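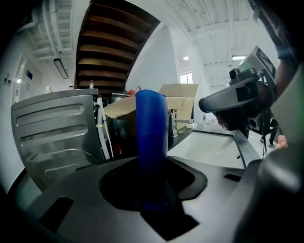

Blue pads or the old grey ones: opinions before I order 20 more

didenko_drift
Setting up by the sink for dish tasks. That's the view from the gripper in my hand, with the second one held up over the basin. The blue pad is the rounded Birkerora. My complaint is that it takes up the middle of everything. My old Clarnell pads were flat, ugly and polite enough to stay low. Worth the swap?

etemba
Depends what you're picking up. I ran 323 mug grabs on each and the rounded tip dropped fewer handles. It was hopeless with teaspoons, mind.

didenko_drift
Teaspoons are on the list. Naturally.

H_Lehner
Disagree with Erick. Handles are easy, my nephew's toy crane can do handles. Try plates. The rounded pad touches at one spot and the plate swings like a pub sign. Flat every time.

etemba
Hannelore, your plates swing when you grab them at the rim and hope.

H_Lehner
I grab them where the policy tells me to, and it went to the same school as you.

zarkwood_tom
Pad aside, I'd tilt the camera mount 5 degrees and see if the tip still bothers you. Costs nothing. Also watch that cable hanging under the screen on the other gripper, mine went in the washing-up on Friday.

didenko_drift
Did it survive?

zarkwood_tom
The mug did.

H_Lehner
Don't buy 20 of anything. Buy two, do 1000 grabs, then come back and admit I was right about plates.

didenko_drift
Ordered four. Tilting the mount tonight.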